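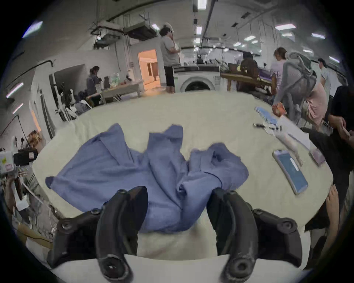 A blue garment on the padded table at Selstead, with the hand-held gripper over it.

I'd been told to come to Selstead in the morning, before it got noisy, and of course my train was late, so by the time I'd signed in the place was in full swing. Blandine Courtois met me at the door with a visitor's badge and a mug of tea that was already made. She has run the finishing floor for years and she walks fast, so most of our first conversation was me trotting behind her.

Selstead presses, folds and repairs clothes for other people – hotel uniforms, hire shirts, returns from a couple of online shops. They get through 3,000 garments in a good week. In February they started on what everyone here just calls "the folding", a plan to hand the dullest part of that work to a machine. Before any machine can do it, somebody has to show it how, and the people doing the showing are the ones who have always done the job.

"I was dead against it," Blandine told me, quite cheerfully. "I'd like that written down. I said to Tsakiris, who were selling it to us, you come and fold shirts for a day and then tell me what's simple." Did they? "They sent two lads. They were very polite and very slow!"

What changed her mind, or half changed it, was the rota. She wouldn't sign anything until it was agreed that no one would lose hours while the trial was on, and that the time spent with the grippers would be paid at the higher repair rate. She got both in writing. She also got a proper padded table, which she'd been asking for long before any of this.

Eirini Kourkoulas is one of the people who spends part of her shift with a gripper in her hand. She came over from alterations, and she's funny about it. "You think you know how you fold a shirt. Then you've only got two fingers, and you find out how much your thumb was doing." She showed me with her bare hands, pinching the air. The trick, she says, is to pick up a bit of cloth that's already bunched and let the weight do the rest. Collars are easy enough. Sleeves are a pain, and anything with a slippery lining she'd happily throw out of the window.

I asked if it was tiring. "Wrist, yes. We do 10 minutes and swap, because I complained." (She looked pleased about that.) "At first it was half an hour and my arm was like wood by dinner time."

Does she worry that she's training her own replacement? She took a while over that one. "My sister asks me this every Sunday. I worry a bit. But I don't want to be folding when I'm 60. I want to be doing zips and hems, the things where you have to think." Selstead has promised places on its repair course to the folding team, and Eirini has her name down. Blandine is more guarded. "A promise is nice. I'll believe it when there are six more sewing machines in here and people sat at them."

There are things they both miss. Folding used to be the chatty job, they said, where you stood across from a mate and sorted the world out. With a gripper you have to concentrate, so the talking has moved to the breaks, and Blandine has made those five minutes longer.

The next stage is due after the summer, when the first machine arrives for a trial on plain shirts only. Blandine has already chosen where it's going to stand. "By my desk," she said, "where I can keep an eye on it."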